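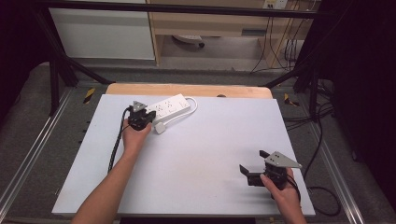 1/ I paid $55 for the Drosus "Reset Your Life" course so you can keep your $55. Long thread, because the course was also long.

2/ Background: Drosus is the motivational outfit with the sunrise logo. They sell a planner, an app, and a course in modules. The app is free for as long as it takes you to find the button you wanted.

3/ I'm not against self-improvement. I quit smoking with a library book and a lot of gum. My problem is with the part of the business where the improving never ends and the card stays on file.

4/ Module one is called Find Your Why. You write down your reason for getting up in the morning. Mine was "work." The app told me to dig deeper. I typed "work, because rent" and it gave me a gold star.

5/ Module two is morning routines. Up at five, cold water, journal, stretch, read, plan, visualize. I added up their own suggested times and it came to more than two hours before breakfast. Who is this for? Anyone with a bus to catch or a kid to dress is out by the second item.

6/ You're told to keep a streak. Miss a day and the counter goes to zero, with a little cracked sun. I had a stomach bug in the second week and got the cracked sun three mornings in a row. Very motivating.

7/ Their sales page says members are "391% more fulfilled." More than what? Measured how? There's a tiny star next to the number and I went all the way down the page looking for the matching star. There isn't one.

8/ I wrote to support and asked where 391% comes from. Got this back: "We love that you're curious! Curiosity is a growth trait." Wrote again. Got the same message again, with my first name spelled wrong in a new way.

9/ Someone will say the number doesn't matter if it helps people. Fine, then leave it off the page. They put it in letters the size of my thumb, so they think it matters.

10/ Module four is where the next product turns up. It's called the Pullosholm Retreat, it's a weekend, and it costs $885. Food is included. Getting there isn't, and neither is the "integration call" afterward, which they describe as essential.

11/ And after the retreat there's the Maillard Circle, which is the yearly membership. $3785. I had to click through four screens of sunsets to get to that price, and it only showed up once I'd picked a "commitment level."

12/ So the $55 course is a brochure. You pay for it, and you do homework in it.

13/ The homework bothers me most, to be fair to the rest. By module four you've written pages about what you're scared of and what you regret. Then a sales page asks whether you're "ready to stop letting that win." I can't prove the two are connected. I didn't like it.

14/ What was decent: the lesson on picking one small thing and doing it at the same time each day. Plain advice, six minutes long, no music under it. You can also have it for nothing, I just gave it to you.

15/ The lesson on saying no to things was okay too. I used it on the retreat.

16/ A few replies already asking about Prastholm, the rival app with the mountain. I did their free trial last year. Same streaks, fewer adjectives. Canceling took one click, so they're ahead on that.

17/ Canceling Drosus, for anyone stuck: it isn't in the app. Log in on the website, go to Profile, then Journey, then Pause My Growth. Yes, that's the label. Say no to the discount, say no to the free month, and keep going until you get an email with a confirmation code. No email means you're still in.

18/ Mine came through on 14/09/2024. I took a screenshot of it and I'd suggest you do the same. They have a 30-day refund rule but it's "subject to completion of the reflection form," and the form wants 200 words on what held you back.

19/ I wrote 200 words on the missing star. No refund so far. Will add to this thread if that changes.

20/ To the person who says I "went in with a closed mind": I did every exercise through module six. I drew the wheel of life. I wrote the letter to my future self. If that's a closed mind then the course should say up front what an open one costs.

21/ And for those asking what I'd do with the money: see a friend, eat something good, go to bed at a normal hour. I can't give you a percentage on it.

22/ If you took the course and it did you good, I'd like to hear what changed and whether it was still going a few months later. I mean that. Replies are open. Affiliate links get muted.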